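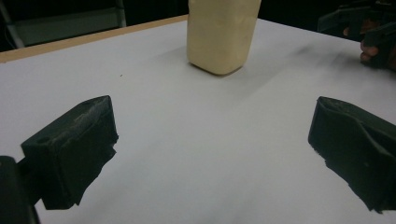 The Soap Room at Larport

Cathal Conneely keeps his door open on Sunday mornings, whatever the weather, and if you walk up the hill from the harbor you will smell the place well before you see it. It changes from week to week. The day I went it was bay leaf and something like warm milk, and I'm told that in December, when he makes the orange and clove, people who have no need of soap at all find a reason to walk their dogs past.

I had come because of my grandmother. She washed everything with one kind of bar – her hands, her collars, the kitchen floor, and on one memorable occasion me, after I'd fallen in the duck pond – and for years I have been trying to find something that smelled the way her sink did. I had bought a good many expensive disappointments along the way. A friend finally said I should stop shopping and go talk to Cathal, and so I drove up to Larport with a half-used sliver of her last bar wrapped in wax paper in my coat pocket.

He unwrapped it at the window, held it under his nose for a long while, and said, "Tallow. And she kept it near onions."

Well, she did. They hung in a net by the back door, right over the shelf with the spare bars, and I hadn't thought of that net in decades.

Cathal is 46 and came to soap from boatbuilding, by way of a bad shoulder and a winter with not much to do. His first batch separated. His second was so harsh he used it to scrub a hull. He still has a notebook from that winter, swollen and stained, and every recipe he makes now can be traced back to some grumpy line in it. ("Too soft. Too soft again. Smells of shoe.") The one he is proudest of he calls Trollska, a plain, pale bar made with tallow and a little oat, and it took him two years to leave it alone.

The making itself goes by fairly quickly. Fat is melted, lye is stirred into water with the windows up and gloves on, the two are brought together and mixed until the spoon leaves a trail, and then it all goes into the mold and gets put to bed under an old blanket. The next day it can be cut. After that comes the waiting, which Cathal talks about the way other people talk about their gardens. He gives most bars 40 days on the rack. He has a shelf of older ones that he won't sell and doesn't much like you to handle, and he swears that a tallow bar gets milder and harder every month you can bear to keep your hands off it.

"You could use it sooner," he told me, turning a row of them over one at a time. "You could pick an apple sooner, too."

His partner in all this is Ciarán Fahy, who used to run a hotel laundry and has strong opinions about what happens to soap once it leaves the shop. Ciarán thinks most of us treat it terribly. We leave it sitting in its own puddle, we buy it by smell and never by feel, and we throw out the ends. He keeps the ends in a jar, grates them, and melts them down with a splash of water for washing sweaters. I have been doing this ever since and my cardigans have never been softer, though my cheese grater has had to be replaced, and I'd suggest buying a second one before you start.

He also thinks a bar should live in the linen closet before it lives at the sink. Tuck a few unwrapped between the sheets and let them dry out there for a season, and you get sweet pillowcases and a longer-lasting bar for the same money. My grandmother did just that, and I had always assumed she was hiding them from my grandfather.

They sell 200 bars in a good month, nearly all of them to people who live close enough to come back and complain. There was talk once of a bigger place down by the ferry, with a shop window and gift boxes. Cathal went to look at it, stood in the empty room for a while, and came home and made a batch of rosemary.

Before I left he asked if he could keep a shaving of my grandmother's bar, and I let him, and he put it in an envelope with her name on it. A parcel came in the spring. Four bars, no scent added, and a note in pencil telling me to store them near onions. I have three in the closet, and the fourth is by the kitchen sink, on a dish that drains, as Ciarán would want.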